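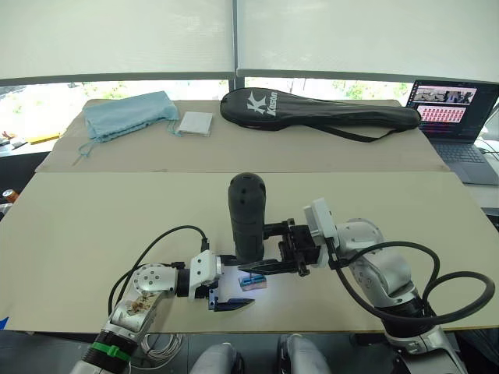
Mostafa Metwally：夹爪的钱不要跟手臂放在同一行里报。手臂几年换一次，夹爪和指头是消耗件，混在一起，第二年就没有这笔钱了。

同意分开报，但我想先把整张清单捋一遍再改格式。现在的情况是双臂工位用了一段时间，下个年度想再上一套一样的，同时给现有这套补备件。目前写进表里的有：

手臂一对，Harkton，经 Ezzat 报价，含控制柜和一年保修
夹爪两只，Flurnov，单价 2618 欧，不含转接法兰
指头备件一包，286 欧
外走线的线缆，还没询价
桌子、垫板、电脑，打算内部调剂
杂项预留 1000 欧

表要在 1月27日 之前交上去，交完基本就改不动了。想听听大家在哪一项上吃过亏。

Aicha Fahmy
发帖人

--------
回复 拧到底
线缆那一项别空着。外走线的工位，线比夹爪先坏。我们这边手腕附近的插头处最容易断芯，外皮看着好好的，夹爪时不时掉线，查了两天才查到线上。一只手臂至少备一根整线，插头也备几个。Ezzat 的线缆是单独报价的，交期比夹爪长，你现在不问，到时候就是拿杂项的钱去加急。

--------
回复 北窗
杂项 1000 偏少。转接法兰要钱，运费要钱，报关要不要你们出也得问清楚。夹爪报价写着“不含法兰”，就要立刻把法兰的价格要过来，写在同一行下面。我见过夹爪到了、法兰没订，放在柜子里等了快一个季度的。

另外“内部调剂”在预算表里最好写明从哪里调，写成一句空话，审的人会当成你不需要。

--------
回复 Mostafa Metwally
补充一下我前面说的。我的意思是分三行：设备、备件、消耗品。设备走固定资产，备件和消耗品走运行费。你那包 286 的指头肯定是消耗品，夹爪整只算设备还是备件，要看你们单位的门槛金额。2618 这个数在有的地方刚好过线，过了线就要走另一套流程，时间完全不一样。先去问财务门槛是多少，再决定怎么拆。

第二套手臂我个人不太赞成现在买。一套都没有排满的话，不如把钱放在末端和治具上。

--------
回复 Aicha Fahmy
发帖人

门槛我去问。线缆今天已经发邮件问 Ezzat 了，法兰一起问的。

关于要不要第二套，我说一下活的情况。我们的对象是小零件，有齿轮、导轨滑块这一类的机械小总成，也有小块的板子。单件不重，但形状杂，平的、立的、带凸出支架的都有。同一副指头夹完黑色的金属支架再去夹一小块板子，开口行程和指面都要将就。

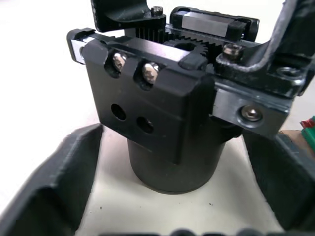
所以我倾向于指头多备几种，整只夹爪少备。现在的想法是，现有工位配 2 副不同指面的指头，软垫的一副，硬的窄指一副，夹爪本体只留一只备用。新工位如果批下来，再按同样的标准配。这样第一年备件的钱主要花在指头上，本体坏了还有一只顶着，不至于停工等货。

至于工位排没排满，白天是满的。调程序和正式跑任务抢同一张桌子，这是我想要第二套的主要原因。

--------
回复 低压柜
这个理由站得住，写申请的时候就写“调试与运行冲突”，附上排班表。不要写“提高效率”，写这个的每个人都写，审的人看都不看。

指头这块我有不同意见。换指头是要重新标定的，至少零位和开口要重新核一遍。两种指面来回换，一天换几次，省下来的钱都变成人工了。要么左手固定一种、右手固定一种，要么就老实多买一只本体，指头装好不拆，整只换。快换盘的钱加进去也未必比你现在的方案贵多少。

--------
回复 拧到底
左右固定不同指面这个做法我试过，双手配合的任务会别扭，一只手递给另一只手的时候，软垫那边会带着零件转一点。如果你们不做交接动作，那没问题。

快换盘我不推荐在小负载手臂上用，盘本身又重又占长度，手腕前面再长出一截，桌面上低的位置姿态就难看了，还容易扯线。

--------
回复 低压柜
看盘的型号。Ater 那种薄的不占多少长度，我们装了，没觉得姿态有问题。扯线是走线没固定好，跟盘没关系。

--------
回复 拧到底
薄盘的重复定位你们测过没有？夹大件无所谓，夹小板子差一点就偏了。

--------
回复 低压柜
测过，够我们用。够不够他们用，得他们自己借一个来试。Ezzat 可以借样品，填个表，一般借到月底。

--------
回复 北窗
两位先别吵盘子。Aicha，你的表里还少两样：培训和停机期间的替代方案。再一个，保修只写了手臂的，夹爪的保修多长？Flurnov 的夹爪是厂家保还是 Ezzat 保，这两个差别很大，厂家保的话要寄回去，来回的运费问清楚算谁的。

电脑也别调剂了。旧笔记本放在桌边看看画面、翻翻记录可以，拿来做第二套的主控，到时候驱动装不上，你又要临时打报告。

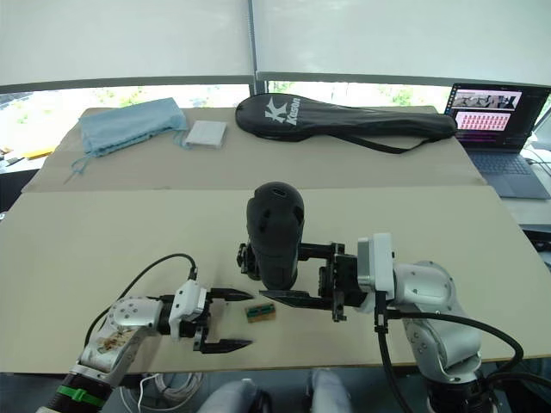 Aicha Fahmy

汇总一下到目前为止改了什么，方便后面的人接着提。

按 Mostafa 说的拆成三行。设备：手臂一对、夹爪两只、法兰两个、主控电脑一台。备件：夹爪本体一只、整线每臂一根、插头若干。消耗品：指头、软垫、螺丝。电脑从“内部调剂”改成新购，桌子和垫板仍然调剂，来源写明了。

财务的答复是夹爪单只过不了固定资产的线，但是和法兰一起开在一张单子上就过了。所以备用的那一只单独下单，新工位的两只跟手臂走同一份合同，反正手臂本来就要走那套流程。

Ezzat 回了法兰，线缆还没回，说要问 Harkton 原厂。夹爪保修是他们负责收件，寄出的运费我们出，寄回的他们出。这一条我让他们写进报价单了。

快换盘这次不列进预算，先借一个 Ater 的样品试，如果定位够用，7月中期调整的时候再补。低压柜，你们测重复定位是怎么测的，方便的话把步骤发一下，我照着做一遍，数据可以贴回来。

第二套保留，写在第二优先级。现有工位的备件和消耗品是第一优先级，砍钱的话从下往上砍。

--------
回复 Mostafa Metwally
可以。第二优先级那一行最好写成能拆的，比如“先购单臂”也能成立，不然一砍就是整行没有。

--------
回复 Aicha Fahmy
发帖人

单臂对我们没有用，活基本都是双手的。宁可整行砍掉。

--------
回复 Mostafa Metwally
那就在备注里写明白双臂不可拆分，省得到时候给你批半套。杂项还是 1000？

--------
回复 Aicha Fahmy
发帖人

法兰挪到设备里以后，杂项只剩运费和样品来回，先不动。等线缆的价格来了再看。

--------
回复 低压柜
测法不复杂，百分表顶一个固定的面，装卸一次读一次，换三个方向各做一轮。表座别吸在垫板上，垫板会动。表格晚点发你。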